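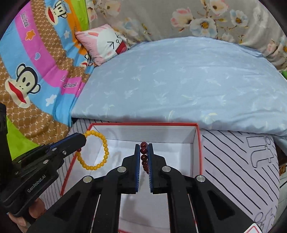 4. Setting up a members' ballot

Section 4 applies to the Zosness ballot module, postal and attendance modes. Complete the roll import (Section 3) before you start. Only a user with the Returning Officer role can open a ballot.

4.1 Create the ballot

1. Select Ballots, then New.
2. Enter the ballot title exactly as it appears in the notice of vote. The title is locked once the first paper is issued.
3. Select the roll. The number of eligible members appears under the roll name (342 in the Grullham branch roll supplied with the training data).
4. Set the quorum. The training ballot uses 131. Leave the field blank if your rules do not set one.
5. Enter the opening and closing times. Times are local to the branch office.
6. Select Save as draft.

Caution: Do not amend the roll while a ballot is in draft. Members added after step 3 are not issued a paper unless the roll is reselected.

4.2 Assign scrutineers

1. Open the draft and select Scrutineers.
2. Add at least 2 users. A candidate cannot be added.
3. Each scrutineer must accept the assignment before the ballot can be opened.
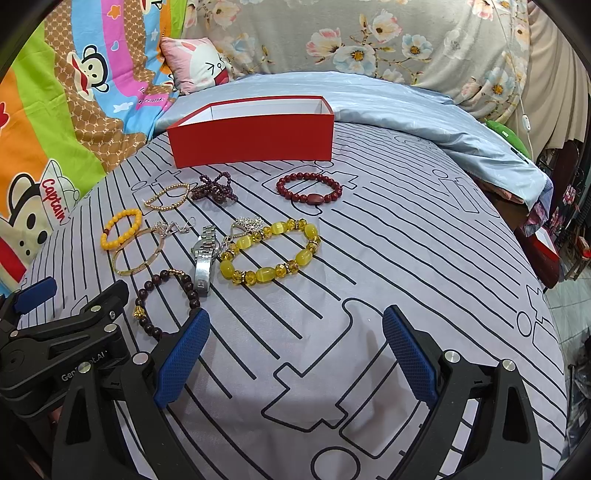 Can a scrutineer be replaced after the ballot has opened?
The Returning Officer can replace a scrutineer at any time before the count begins. The change is written to the audit log and both users are notified by email.

4.3 Print and scan papers

1. Select Print papers and choose the Momisari template.
2. Print one test paper at 100 per cent scale. Do not use Fit to page.
3. Scan the test paper. If error 13 is displayed, clean the scanner glass and repeat.

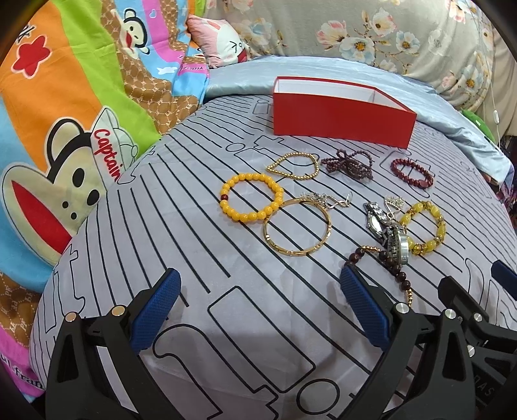 The reader locates each voting square by its outline and records any dark mark inside it. Use plain white stock with no watermark or border art. Lay papers on a plain surface if you capture them with a phone. A printed cloth such as the grey-blue bedsheet, with its thin black parallel lines and rounded rectangular outlines, can be picked up as additional voting squares, and the paper will be sent to manual review.

Note: Papers in manual review are excluded from the provisional count. They must be cleared by two scrutineers before the declaration is produced.

4.4 Open the ballot

1. Check that all items in the draft are marked Ready.
2. Select Open ballot and enter your password.
3. Save the opening certificate with the branch records.

For disputed papers, see Section 6. For the Koubek export format, see Appendix B.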